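Fault guide: arm stops with a force error during memory module work

Applies to the PC disassembly cell at Womside, and to the second cell at Rudham once it is commissioned.

This page covers a force fault that occurs while the gripper is working over the motherboard. The controller shows code 117 and the arm holds its position. We had four of these in February, all on desktop towers, and in one case a module was bent badly enough to scrap. Most of the procedure below was worked out by Bimla Jaiswal, with corrections from the night shift.

Before you start

Do not press Resume. The arm will try to finish the move it was making, and if the fingers are caught on a slot latch or a cable it will pull the board with it. Press the cell stop and put your tag on the switch. The arm keeps its brakes on when stopped, so it will not drop into the case, but keep your hands out from underneath it until you have finished step 2.

The computer's own mains lead must be disconnected. Check it even if the job sheet says it was done. Leave the unit alone for 60 seconds before touching anything inside.

Freeing the arm

1. Look from both sides before moving anything. You want to know whether the fingers are holding a module, touching a latch or caught on a cable.
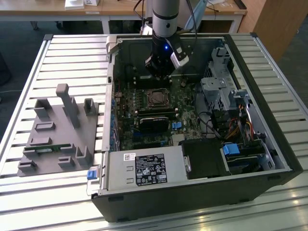
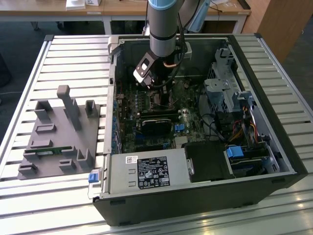 2. Switch the pendant to manual, reduced speed. Open the gripper first. If it will not open, stop and ring Nilton Cuervo.

3. Raise the arm straight up in the tool frame using small steps. No sideways movement until the fingers are well above the drive cage, which is usually the tallest thing in the case.

4. If the tower lifts or slides while you are raising the arm, something is still caught. Go back down one step and look again.

5. Park the arm and check the fingertips for chips. Replace both pads if either one is marked.

Finding the cause

Check the tower position first. If it has shifted on the rails, every taught point inside the case will be out by the same amount. Three of our February faults were this. Push the tower back against the stops, tighten the clamp and run the locate routine again.

Next, check the fixture. Lift any module out of its holder by hand and put it back. It should drop in under its own weight. If it sticks, the slot has closed up and the fixture needs changing. Shukla keeps spare plates on the bottom shelf of the stores cage.

Then look at the force limit. It should be 18 newtons for memory work. The Dronon software update put it back to the default on one cell without any warning on the screen, so read the value yourself.

Loose cables are the other common cause. Fold them away from the slots and tape them down with the yellow tape. Cable ties take too long to get off later.

Restarting

Run the job once with the height offset on, so the fingers stop short of the board. Watch the whole cycle with a hand on the stop. If it looks right, take the offset off and run one module only. Then go back to automatic.

Write the fault in the cell log with the time, the tower model and what you found. If the same unit faults twice, take it out and strip it by hand.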